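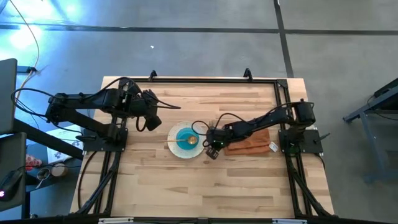
Last updated: August 2022

OK so. Lunch for one. I've been meaning to write this up since July and kept not doing it, so you're getting the fast version before I have to leave for work.

Background for anyone new - I moved to Ornness in the spring, new job, apartment the size of a parking space, and for the first time in my adult life I eat most meals by myself. First two months I ate standing at the counter. Out of the pot. Out of the bag. Once out of the colander, which I'm not proud of. Felt lousy, always hungry again by four, spent way too much on the bakery downstairs.

So I made a rule. Sit down, real plate, real napkin, phone in the other room. That's the whole rule.

A wooden spoon in a blue bowl on top of a plate, cloth napkin, fork. I'd look at a setting like that and want to eat soup out of it even in this heat. My own stuff is nowhere near as nice. Two plates from the thrift store on the Stildale road and a bowl with a chip in it. Doesn't matter. Food tastes more like food when it isn't in a tupperware.

What I've been eating, since people asked:

Cold white bean soup. Can of beans, half a cucumber, garlic, a lot of lemon, olive oil, water till it looks right. Blender. Salt at the end. Keeps two days, third day it gets weird.

Rice with whatever. Usually a fried egg and the green sauce from Falcão, the little grocery on my corner. They make it in the back and sell it in jars with no label. I asked what was in it and got "parsley" and a shrug. There's definately more than parsley in it. I've tried to copy it three times, closest was with capers and a bit of green chili but still not the same.

Tomatoes on toast. It's tomato season, I'm not going to pretend I cook every day. Rub the toast with garlic first, salt the tomatoes and let them sit while you find a clean fork.

Lentils from the big pot I make when I have a free morning. Half goes in the freezer in small portions. LABEL THEM. I ate what I thought was lentils last week and it was chocolate pudding base, with mustard already on it.

Things that didn't work. Meal plan app - used it for a week, wanted me to buy 42 ingredients and one of them was fennel pollen. No. Cooking for four and eating it for four days, I hate everything by the third. Candle at lunch, felt like a hostage dinner with myself.

Napkins, quick word. I went back and forth on cloth because of the laundry but they just go in with the towels, it's nothing. Got mine at the Mundwood flea market, a bundle tied up with string, mostly some kind of faded yellow. One has a burn mark. Fold it, use it, fold it other side out, use it agian. Haven't bought paper ones since.

The phone thing is the hard part. First week I'd get up in the middle of a sandwich to go check it. Now I mostly read - the free town paper, the back of the rice bag, whatever's lying around. Timed it once and lunch took 28 minutes. Used to be more like six. I'm not snacking at four anymore either, or not as much. The bakery still gets me some days, those almond things.

My sister thinks I should have people over instead of writing about eating alone. She's probably right. I own two chairs so it'd have to be one person at a time.

Next up is pickles I think, there's a crate of small cucumbers at Falcão that's going cheap and I have jars. If anybody has a fridge pickle recipe that isn't sweet, put it in the comments please. Gotta run, bus.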